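Print this page | E-mail this to a friend

Filed under: Diary, Moving House

July, gone eleven at night

Too tired for this but if I don't write it down now I'll never remember what order it went in. Kettle found at last. Bottom of the box marked BATHROOM, obviously.

So. Last day but one at Clelach. Up at five with the gulls, stripped the bed, couldn't find the bag for the duvet, used two bin liners. Toast off a saucer.

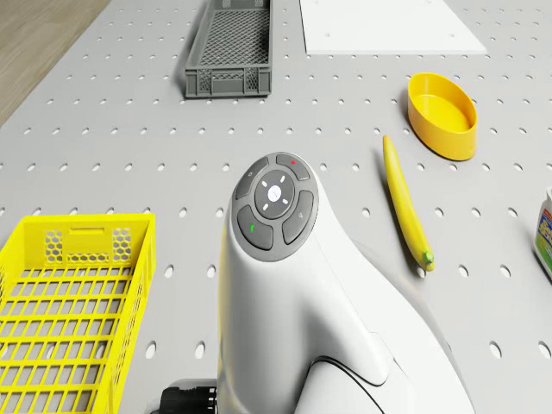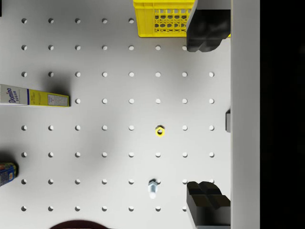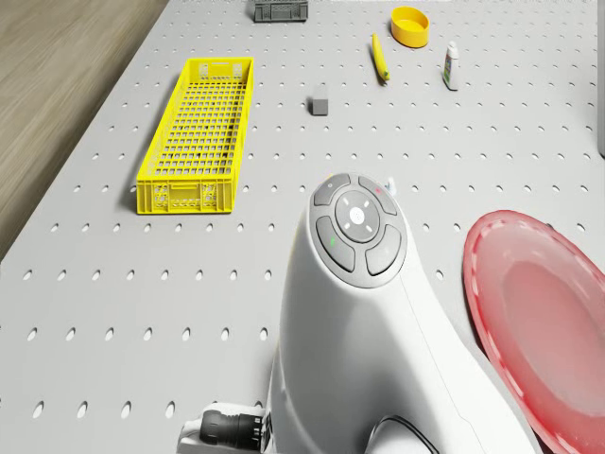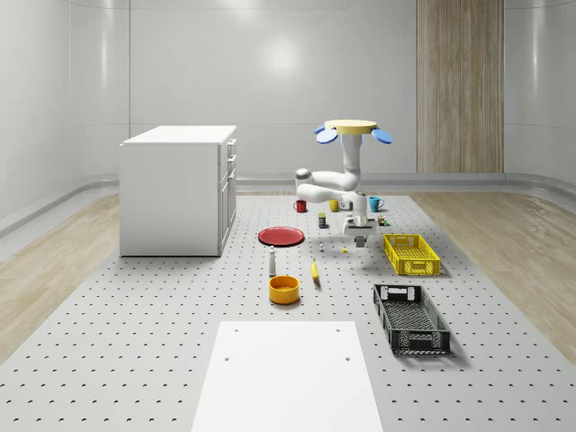 Perforated worktops, all four. The mugs are in the last one.

Van from Yip was meant to be here at eight. Rang at half past, rang again at nine. "On its way" - from where? The moon? Came just before ten and the lad was very nice about it so I couldn't even be cross. He looked at the wardrobe, looked at the stairs, went and had a sit in the cab. We had the doors off it in the end and it went down on its back, one step at a time, me underneath saying sorry to it. There's a gouge in the wall by the meter. Filler tomorrow. Must not forget filler.

The quote was for 2,000 and now with the second trip and the late key and "stair carry" (what is a stair carry, it's just carrying) it's nearer 3,000. Didn't argue. Should have argued. Will write them a stiff letter when I have a table to write it on.

Read the electric before we lost the light. 3,742. Wrote it on my hand, then washed up, then had to go and read it again. Same number, good. Gas man wants his by e-mail with a photo, water people don't seem to want anything at all, which worries me more.

Drive over to Jondcombe took ages, tractor the whole way from the bridge. Didn't mind. Hedges all out, windows down, spider plant on the passenger seat with the belt on. Cried a bit at the lay-by where you get the first look at the valley. Not sad really. Just a lot of hours since the toast.

The new house smells of other people's soup. It's smaller than I had it in my head and the back bedroom is a proper funny shape, there's no way the desk is going under that window. But the kitchen gets the evening sun right across to the far wall, which it never did at Clelach, and there's a blackbird on the shed who clearly thinks he owns the place. Left him to it.

Neighbours at 109 put a card through, with bin days on the back. Recycling is every other week and glass goes seperately, you have to take it up to the Jondard yourself. I haven't worked out if the Jondard is a shop or a pub or a car park. They just say "up at the Jondard" as if I'd know. Will walk up in the morning and see.

Boxes in the right room: very few. Boxes in the hall: all the rest. Can only get to the front door sideways. Found the bread knife, the fuse wire, the Christmas lights and one wellington. Not found - phone charger, towels, the other welly, any pillow at all. Sleeping on a rolled up coat.

Supper was beans, cold, from the tin. Then half a packet of ginger biscuits becuase they were on top.

Tomorrow. Back to Clelach for the last load. Filler, sugar soap, hoover the stairs. Hand keys in by noon. Ring the doctor's about swapping over. Buy milk. Buy a PILLOW.

Somebody's dog is barking two gardens down. Light off now.

Tags: moving day, boxes, Clelach, Jondcombe, new house

This site uses cookies to remember your settings. By carrying on reading you agree to this. OK | Find out more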